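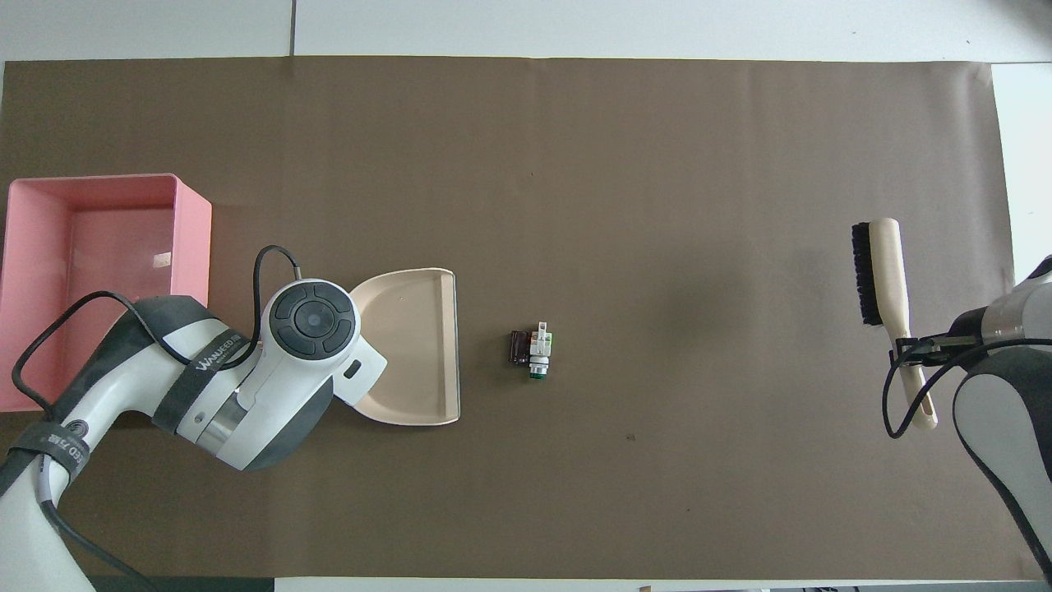
Students in the automation club at Fekcombe Technical College have entered a two-arm sweeping task in the Brakero student robotics competition, to be held in May. The entry clears small parts from a workbench and drops them in a bin. In the club's setup one arm holds the dustpan flat on brown paper and the other brings a black-bristled brush toward it, with a small green-capped component between the two. Both arms are run by a single control program, written by the club over two terms.

Team lead Firdevs Aydoğan said most of the work has gone into timing. "If the brush starts before the pan is level, the part goes under the lip," she said. The team has logged 358 trial runs and changed the brush angle 11 times.

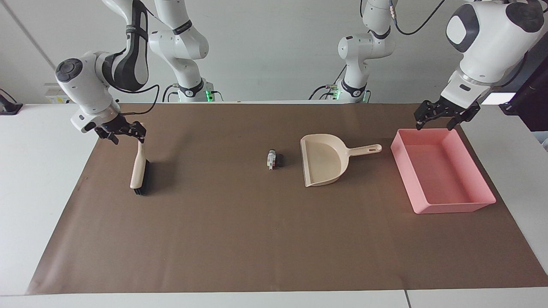 Entries are scored on completed sweeps, with points taken off for parts left on the surface and for any contact between the arms. Each team gets two attempts. The Lindgren workshop fund gave the club $2000 for travel and spare parts.

The club meets in the Flulano building at 4 p.m. New members do not need programming experience – a short bench safety course is required before using the arms.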